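Clendumley Lake Cabins – Frequently Asked Questions
Last revised 20 August 2019

Arrival and access

How do I reach Clendumley?
Take the county road north out of Gunden and follow it for 11 miles. The turnoff is on the left, past the gravel yard. The last 2 miles are unpaved and graded in April. Low-clearance vehicles can use the road in dry conditions. Satellite navigation units often send drivers to the old south gate, which is locked and has no turning area for trailers.

Is there public transportation?
The regional bus stops in Gunden at the post office. It does not continue to the lake. Guests without a car can request a pickup when booking. Requests made on the day of arrival are accepted only if a driver is free.

What are the check-in and check-out times?
Check-in starts at 3 p.m. Check-out is by 10:30 a.m. The office closes at 7 p.m. After that, keys are held in the coded box to the right of the office door. The code is sent by e-mail on the morning of arrival and works for one booking only.

Where do I park?
Each cabin has two spaces. Boat trailers go in the lower lot, next to the ramp. Do not park on the grass strip behind the Geum cabins – the septic field is under it.

Cabins

What is the difference between the Geum and Hesimov cabins?
The Geum cabins are on the lake side, sleep four, and have one bedroom plus a sleeping loft. The loft is reached by a fixed ladder and is not suitable for children under six. The Hesimov cabins are set back among the trees, sleep six, and have two bedrooms on one level. Hesimov cabins have a covered porch. Geum cabins have an open deck.

Are the cabins heated?
Yes. All cabins have electric wall heaters with a thermostat in each room. Set the thermostat no lower than 50 degrees when leaving for the day between October and April. Hesimov cabins also have a wood stove. The first bundle of firewood is included, and more can be bought at the office. Wood brought in from outside the county is not permitted.

Which cabins are accessible?
Hesimov 2 has a ramp, a roll-in shower and 36-inch doorways. The path from its parking space to the door is paved. The path to the beach is packed gravel with a moderate grade.

What is supplied in the kitchen?
Cookware, plates, cutlery, a coffee maker, a kettle and basic countertop appliances. Dish soap and one sponge are provided at the start of each stay. Spices, oil, foil and coffee filters are not. The coffee maker takes a size 4 cone filter.

Are linens and towels included?
Bed linens and bath towels are included for the number of guests on the booking. Stays of seven nights or more get one change at midweek. Kitchen towels are not changed during a stay, but clean ones can be picked up at the office. Beach towels are not supplied. Bath towels should not be taken to the lake.

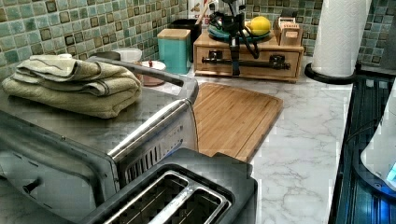
Water, power and communications

Is the tap water safe to drink?
Yes. Water comes from a drilled well and is tested on the schedule set by the county. It is hard and may leave a white film in kettles. Lake water should not be used for drinking or cooking.

Is there Wi-Fi?
Wi-Fi is available in the office and on the office porch. The signal does not reach the cabins. It is adequate for e-mail and maps, and slow for video. Cell coverage depends on the carrier and is generally better at the boat ramp than in the trees.

What happens if the power goes out?
Outages occur a few times each winter. The well pump is electric, so running water stops when the pressure tank is empty. Each cabin has a lantern and a jug of drinking water under the sink. The office has a backup generator, which runs the office lights and one outlet strip for charging phones.

Can I charge an electric vehicle?
There are two outlets for this purpose at the lower lot. Charging from a cabin outlet or by extension cord is not allowed, as the cabin circuits are not rated for it.

Lake and trails

Is swimming allowed?
Swimming is allowed inside the buoy line. There is no lifeguard. The bottom is sand for a short distance and then drops off.

Can I bring my own boat?
Boats up to 18 feet can be launched from the ramp. All hulls, trailers and bilges must be clean and dry on arrival. Staff check them before launch. Dock slips are assigned by the office and are not included in the cabin rate.

How hard is the trail to the lookout?
The trail climbs to the summit marker at 3616 feet. The lower section follows an old logging grade and is easy. The upper section is steep, with loose rock, and has no water source. Most walkers allow half a day. Snow can remain on the upper section into late spring.

Do I need a fishing license?
Yes. State licenses are required and are not sold on site. The hardware store in Gunden sells them.

Booking and payment

How much is the deposit?
One night's rate, charged when the booking is made. The balance is due on arrival.

What is the cancellation policy?
Cancellations made 14 days or more before arrival are refunded in full. Later cancellations forfeit the deposit. Date changes are treated as cancellations unless the new dates fall in the same season – ask before canceling.

Are pets allowed?
Dogs are allowed in the Hesimov cabins, up to two per cabin. They must be on a leash between the cabins and the shore. Pets are not allowed in the Geum cabins.

Who do I contact?
Bookings and changes: Da-eun Seo, front office, extension 606. Boat slips, heating and repairs: Henk Mulder, at the workshop next to the lower lot. After 7 p.m., use the phone on the office porch, which rings through to the staff member on call.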